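About Lemau

Hello, and thanks for poking around!

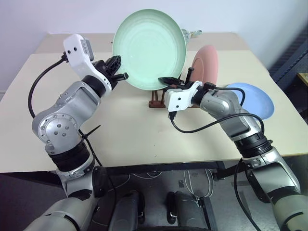

Both arms at the dish rack, with the green plate standing up in it.

I started Lemau because I was fed up with rewriting the same code. At my last job every new robot task meant a fresh pile of scripts, and half of them did what last month's pile did, only with different names (and different bugs, usually mine). So I took the bits I kept rewriting, tidied them up, and that became the first version of Silska.

Silska is our planning software for two-armed robots. You give it a job such as "put the plates in the rack", and it works out which arm should do what, in which order, and how to keep the two from clouting each other when they both want to be in the same spot. That last part is where most of my hair went. Two arms sharing one rack is a lovely little puzzle, and I still get a bit giddy when a new plan comes out neater than the one I'd have drawn by hand!

The other half of what we do is Vidbridge, which looks after the camera side. It lines up what the cameras saw with what the joints were doing, so when something goes wrong you can scrub back and find the moment. We have 2767 runs stored in it at the moment, a fair few of them crockery. Plates are awkward things to plan for: thin at the rim, shiny, and forever hiding behind one another. If your perception code copes with a rack of plates, it'll cope with a good deal else.

There are 5 of us, working out of two rooms on the Strickland estate. We all write code, we all take a turn on the bench, and we all answer the support inbox, so whoever replies to you will have had their hands on the thing you're asking about. Our test suite has 126 planning tasks in it and it runs overnight. Whoever is in first reads the results and puts the kettle on.

We sell to small labs and workshops, mostly ones with a robot already and no wish to write a planner from scratch. You can try Silska for up to 2 months before paying, and Vidbridge comes with it. The next release is out on 23 July 2025, with the new grasp editor that people have been (quite rightly) nagging me for.

If you'd like to visit, drop us a line through the contact page and tell us which arms you use.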